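Skulludach Rural Fibre Extension
Progress report to the Clirneck Connectivity Fund
Report date: January 25, 2026

Status

The backbone section between the Clirneck exchange and the Skulludach cabinet is complete and carrying test traffic. Customer connections are behind plan. The budget is within its limits, with one change request pending (see Changes).

Work done in the period

The last 8 km of duct on the Clirneck side was proved and roped before the winter shutdown. Cable was blown in two lengths, with a joint at the Drudine road crossing. All splices were tested from both ends. Two were above the loss limit in the contract and were remade; both now pass.

Of the 400 premises in the funded area, 136 have a live service. A further 16 have a drop cable installed and are waiting for an indoor visit. The remainder depend on the pole permissions described under Delays.

The managed router supplied by Fallahi was moved to its current software release. The upgrade was carried out overnight and needed one restart per unit. No configuration was lost. Remote monitoring now covers every live premises, and alarms go to the Clirneck operations desk instead of to the installer's mailbox.
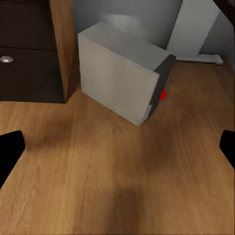 Drudine Parish Council wrote that residents on the upper lane had been given three different installation windows and wanted one date they could rely on. The council also asked that letters state whether the householder must be at home for the outdoor work.

Both points are accepted. Appointment letters will be issued from a single booking system starting with the next batch, and the text now separates the outdoor visit, which can go ahead without the householder, from the indoor one. The upper lane will be booked as one group once its poles are released.

Delays

Permission to use existing poles on the Drudine spur was refused at first application on loading grounds. A revised design using a lighter cable has been submitted. If it is approved, stringing can start within the present quarter. If it is refused again, the spur will need new duct along the verge and a road opening notice.

Indoor visits were also held up by a shortage of wall outlets. Stock has since arrived at the Clirneck store.

Changes

Change request 8 asks for a second power supply in the Skulludach cabinet. The cost can be met from contingency. A decision is requested before the cabinet is sealed for acceptance.

Next period

Complete the waiting indoor visits.
Obtain a decision on the revised pole design.
Run the failover test on the backbone with Fallahi engineers on site.
Hand over as-built drawings for the Clirneck to Skulludach section.

The next claim will be submitted in April, with test results attached for each completed splice point.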